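Changes to shared rooms and the reading room at Tomden House

Members will recall that the spring consultation on the use of Tomden House closed at the end of April. The management board has now considered the replies and has agreed a number of changes to the way the shared rooms are booked, furnished and looked after. Most will take effect from the beginning of September. A few, chiefly those affecting the ground floor, are already in place.

The board received 146 replies, the largest response to any consultation since the Association moved to its present building. The greater part came from members who use the house in the daytime, but a useful number were sent in by evening groups, whose views have not always been well represented in the past. The full summary is available from the office on request and a copy has been placed in the rack beside the front door.

Booking

The present arrangement, under which the two first-floor rooms are booked by telephone and the ground-floor rooms by a paper diary, will end. All rooms will be booked through the office, either in person or by electronic mail, and a single diary will be kept. Bookings may be made up to 18 weeks ahead. Groups which meet regularly will be asked to renew their booking each term, and their usual hours will be held for them until the third week of the preceding month.

Several replies raised the matter of rooms being reserved and then left unused. The board has some sympathy with this complaint. A group that fails to attend on two occasions without telling the office will lose its regular place, although it may still apply for single sessions. The board does not wish to bring in a deposit at this stage but will look at the question again next year.

Hire charges for member groups are unchanged. Outside bodies will pay a little more for evening use, and the revised table of charges may be seen at the office. The discount for charities registered in the Drirkent area continues as before.

The reading room

The reading room attracted more comment than any other part of the house. Opinion was divided between those who wish it to be kept for silent use and those who would like to be able to talk there in ordinary voices, particularly in the afternoon. The board has decided that the room will be kept quiet until one o'clock and will be open for general use after that time. Telephone calls should be taken in the hallway at all hours.
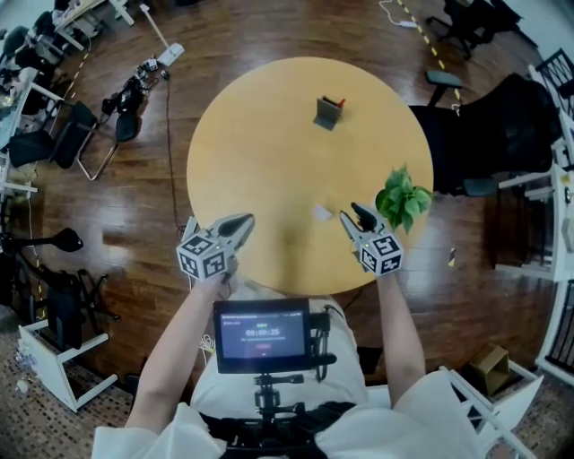
The newspapers will remain, though the number of daily titles is to be reduced. A count taken over the winter showed that two of the weekday papers were seldom opened, and the money saved will be put towards periodicals. Suggestions for new titles should be given to the office before the end of July. The board has already agreed to restore the gardening quarterly, the loss of which was mentioned in a surprising number of replies.

Back numbers will be kept for three months. Members who would like older copies for their own use may ask for them, and anything left over will be sent for recycling. The local history shelves are not affected by this rule, and the bound volumes of the Gostulitz Valley Record will stay where they are. Members are reminded that these volumes may not be borrowed and should not be photocopied, as several of the spines are in poor condition.

Heating and lighting

The boiler was inspected in the spring and has been found fit for a further period of service. The board had hoped to replace it this year, but the lowest of the three prices received was well above the sum set aside, and it was felt that the roof over the rear stairs should be dealt with first. That work has been placed with Popescu, the firm which repaired the guttering, and is expected to last 15 working days. The rear stairs will be closed throughout. The front stairs and the lift will be open as usual.

Timers have been fitted to the lights in the corridors and cloakrooms. Members have pointed out that the interval in the lower cloakroom is rather short -- the office is aware of this and the fitter has been asked to return. In the meantime the switch by the inner door will override the timer.

From October the heating will come on at 8 in the morning instead of an hour later. This follows a request from the early language classes, and the cost will be reviewed after the first quarter.

Refreshments

The tea hatch will continue to open in the mornings and again from three o'clock. Groups that need refreshments outside these hours may use the small kitchen, provided that this is stated when the booking is made. The kitchen should be left clean and the urn switched off at the wall. Crockery is not to be taken upstairs, where a good deal of it appears to have collected over the past year.

A request for a coffee machine was considered and declined. The board was not persuaded that the likely use would justify the rental, and there is at present no suitable water supply close to the hatch. A small number of members also asked whether wine might be served at evening talks. This depends on the terms of the lease, and the landlord's agent has been written to.

Access and parking

The ramp at the side entrance has been resurfaced and the handrail repainted. The door closer, which many members found too strong, has been adjusted. Anyone who still has difficulty with this door is asked to speak to the office so that further changes can be made.

The yard is to be marked out again over the summer. Two spaces nearest the entrance will be kept for holders of a disabled person's badge, and the bicycle stands will move to the wall beneath the office window. Drivers visiting in the evening should note that the yard gate is locked at half past ten and that the neighbouring yard is private.

Further comments

The board is grateful to all who took part. Questions about any of the changes should be sent in writing to the office, marked "Tomden House", and will be answered within four weeks. Groups wishing to keep their present hours for the autumn term should return the renewal form enclosed with this newsletter by the last day of June.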